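4.2 Stem length, vessel shape and reported vase life

The household survey described in Section 3 returned 138 usable diaries. Each diary covered a single bunch of cut flowers from the day it came home to the day the respondent threw it out. We had asked for the type of flower, the kind of vessel, whether the stems were recut, and how often the water was changed. Most respondents also wrote comments in the margins, and we draw on these where they help explain an answer.

Vessel shape turned out to be harder to code than we had planned. The diary form offered three choices (narrow neck, straight side, wide mouth), but people keep flowers in whatever is at hand. Pitchers, jam jars and drinking glasses were all reported. Bottle-shaped vases were coded as narrow neck whatever the width of the body. Jars with a short neck caused the most disagreement between the two coders, and we settled those cases by comparing the opening with the widest point of the vessel.

Type of flower was coded from the respondent's own words. Tulips were the easiest to code. Mixed bunches were entered under the flower named first, which probably overstates roses. Artificial flowers were outside the diary study but were covered by four items in the attitude questionnaire, reported in Section 4.4.
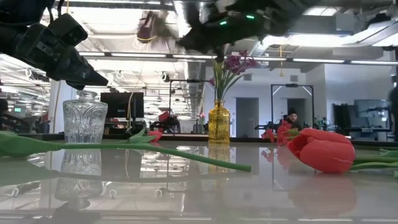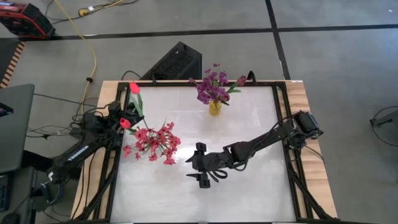 Figure 3. Flowers and glass vessels (first panel); artificial red flowers (second panel).

On the matter of neck width, Uthai Kaewkla objected to an earlier draft that we had given the opening too much weight, and that the volume of water was the thing to measure, as a narrow bottle with a wide body can hold more than a straight glass of the same height. We accept the point. Volume was not asked for in the diaries and cannot be recovered from the codes. In the follow-up round, held in October in the Rengifo district only, respondents filled their vessel from a measuring cup and wrote down the amount. Fifteen households took part. That is too few for a separate analysis, and the results are given in the appendix without tests.

Recutting was reported in a little over half of the diaries. Respondents who recut the stems also changed the water more often, so the two habits cannot be pulled apart with these data. Several wrote that they recut only when the bunch no longer fit the vessel, usually after the outer stems had been thrown away. We coded this as recutting, although the purpose was different. A reader who prefers the stricter reading can remove these cases using the flag in the data file.

The day of disposal is a weak measure of vase life. Some people keep a bunch until every petal has dropped, and others throw it out when the water clouds. Marleny Paucar's scheme, which asks for the first wilted bloom and the last acceptable day as separate entries, would have served us better. We used it in the follow-up round and found that respondents filled in both entries without difficulty.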